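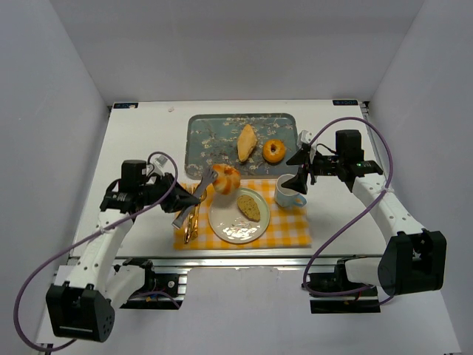
4.2 Visitors' reasons for joining the coach tours

The second part of the study concerns people who travel by coach to the places where a television series was filmed. Earlier work by Fontana and Eide treats such visitors as one group, moved mainly by affection for the series. Our interviews suggest a more mixed picture. On the tours run by Blomqvist to the harbour town of Kodetitz, we spoke with 39 passengers in February, all of them on the return journey, when they had already seen the locations and had time to talk.

We first asked each passenger how well they knew the series. Many had followed it from the first episode and could name the street where a given conversation took place. Others came as the partner or the grown child of such a viewer, and had seen it only in passing. One passenger had never watched it at all and had received the ticket as a birthday present. These differences matter for the later answers, as the two groups did not enjoy the same stops. The devoted viewers spoke most warmly of the small places, for instance a stairway behind the fish market which appears for a few seconds. The companions preferred the old harbour, where there was a view and somewhere to sit.

Figure 3. Breakfast items on the table: a pastry and a ring doughnut on a tray with a blossom pattern, with a gingham placemat in front.

The role of the guide was larger than we had expected. In the tour company's own survey, which had 300 replies, the guide was the item mentioned most often in the free comments. Our passengers said the same in other words. They valued a guide who could admit that a building had changed its colour, or that the indoor rooms were built in a studio far away. Two passengers had taken the rival tour from Bavel and found it less satisfying, because the commentary there was recorded.

We also asked about the length of the day. The walk between the coach park and the first location takes 40 minutes at the pace of the group, and for several older passengers this was the hardest part. It was not named as a reason to stay at home, but it did colour their memory of the morning. Section 4.3 returns to this point with the answers of passengers who travelled alone.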